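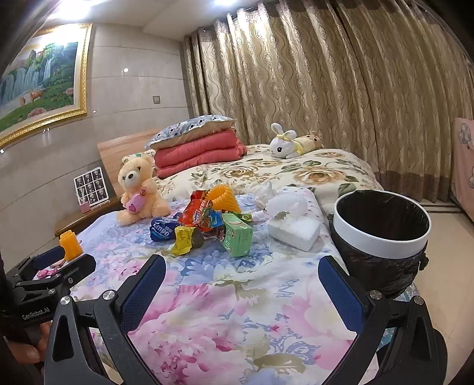
Section 3: Setting up the cold feed conveyor

If you've come straight from Section 2, your Hustberg trailer plant is parked, leveled and sitting on its four jacks, and the generator is running. Good. Go have some water, because this next part takes most of a morning the first time (my first one took until well after lunch, and I'd read the instructions twice).

I wrote this section after setting up the Hustberg at our Rutherford yard and then moving it to two other jobs, so it follows the order I work in now. The factory sheet from Grulard has the same steps in a different order. Theirs works too, but you end up climbing down off the platform more often than you'd like.

What you need before you start

Two people, both with gloves and hard hats
The long pin bar from the side locker
A torque wrench that goes to at least 288 foot-pounds
A tape measure and a string line
Grease gun, already loaded
The Beteck handheld controller, charged

CAUTION: Lock out the conveyor drive at the main panel and keep the key in your own pocket. Don't hang it on the hook by the door. I don't care how well you know the crew.

3.1 Unfolding the conveyor

1. Walk the full swing path and move anything that's in it. The conveyor comes out farther than you'd guess, and the tail end sweeps low before it rises. I put a cone at the outside edge of the path and keep it there all day.

2. Pull the two travel pins at the hinge. If they're tight, the trailer isn't level, so go back to the jacks and sort that out first. Please don't beat on the pins! I did that once and bought a new hinge plate.

3. Connect the Beteck controller to the gray socket on the left side of the frame and turn the selector to FOLD. The panel will ask you to confirm lockout on the belt drive. The fold cylinders run on their own circuit, so they'll still move.

4. Hold the OUT button. Let your helper stand where you can see each other the whole time, and stop if you lose sight of them. The conveyor moves slowly for the first part and then speeds up as it passes the halfway point. It's supposed to do that.

5. When the frame touches the stops, keep holding for a couple of seconds until the pressure light goes green, then put both travel pins into the lower holes and clip them.

6. Torque the four hinge bolts to 288 foot-pounds, working corner to corner. Check them again after the first load of stone has gone over the belt. Mine always take another little nudge.

Note: In cold weather the cylinders can chatter on the way out. Run them in and out a short distance a few times before you go for the full swing.

3.2 Tracking the belt

This is the fussy bit, and I'd leave yourself plenty of time for it. A belt that looks fine empty can wander as soon as there's wet sand on it, so you'll do this once with nothing on the belt and once loaded.

1. Stretch your string line from the center mark on the head pulley to the center mark on the tail pulley. Measure from the string to the frame on both sides, at both ends. If the numbers don't match, loosen the tail bearing blocks and move the pulley before you touch anything else.

2. Set the take-up bolts evenly. Count turns on each side and write the number on the frame in paint marker. Last season I trusted my memory and spent an hour chasing a belt I'd pulled crooked myself.

3. Clear everybody off the conveyor, remove the lockout and run the belt at the lowest speed. Watch it go around a few times from the tail end before you adjust anything.

4. If the belt drifts to one side, tighten the take-up on that same side by a quarter turn and wait. And I mean wait! Let it go around several times. Most people turn the bolt again too early and then have to undo it all.

5. Bring the belt up to working speed and watch again.

6. Load the hopper with whatever aggregate you're using that day, open the gate partway and run it for a few minutes. Adjust as before.

CAUTION: Never clean the tail pulley, scrape the belt or reach past the guards with the belt moving. Stop, lock out, then clean.

3.3 Zeroing the belt scale

The scale sits under the third set of idlers and tells the mixer how much cement and water to send. If it's off, every yard you make is off.

1. Run the belt empty for ten minutes so it warms up and loosens.

2. On the controller, go to SCALE, then ZERO, and press START. Stay off the platform while it counts, as your weight on the frame will show up in the reading.

3. Hang the calibration weight on the hook below the scale frame, then choose SPAN and press START again.

4. Compare the span number with the one stamped on the plate by the hopper ladder. Ours is stamped 859, and yours will be different, so go read it. If you're more than 2 points away, take the weight off, knock the dried paste and pebbles off the scale idlers and repeat the zero.

5. Press SAVE. The screen goes back to the main menu whether you've saved or not, so look for the little check mark at the top.

Note: Re-zero after any heavy rain, after lunch if the plant has been sitting in full sun, and any time somebody has been under there with a shovel.

If the reading jumps around

Check for a stone wedged between the scale frame and the conveyor frame first. It's nearly always a stone. After that, look at the cable where it crosses the hinge, as it can get pinched during unfolding. If both look clean, unplug the scale connector, dry it, put a dab of dielectric grease on it and plug it back in until it clicks.

Leave the calibration weight in its rack with the strap done up before you move on to Section 4, where we hook up the cement silo and the water line.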